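Friday, April — snack table, second go

Kettle on, radio on, and back to the snack table. I've stuck with the blue-and-white checked cloth because I like it, even though Britta says the squares make her eyes go funny by the afternoon (she's got a point, but the plain one is in the wash!). The kitchen was free until three, so I had a good long run at it and didn't have to shift everything for someone's lunch.

Main job was sorting the packets into groups before they go in the Grirnen box. Crisp, crinkly things first, then anything in a tub, then drinks.

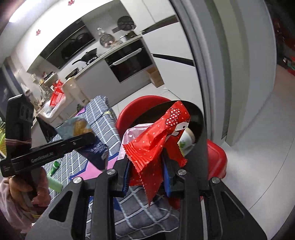 1 min read

The red wrapper with the white polka dots is my favourite of the lot — cheerful, and easy to spot in a heap. The pale pink one is see-through enough to vanish next to anything brighter, so I'd like it kept near the dark navy packet next time. The light blue biscuit bag is a nice size too, and the green bottle wants to go in last, lying down.

Keegan reckons nearly 20 items is plenty for one box. I'd stop at 19 and leave a bit of room at the top. Wiremu, if you're reading this, please don't eat the spares! Still need to ask Beverley about a second cloth, and whether the red chair can stay in here.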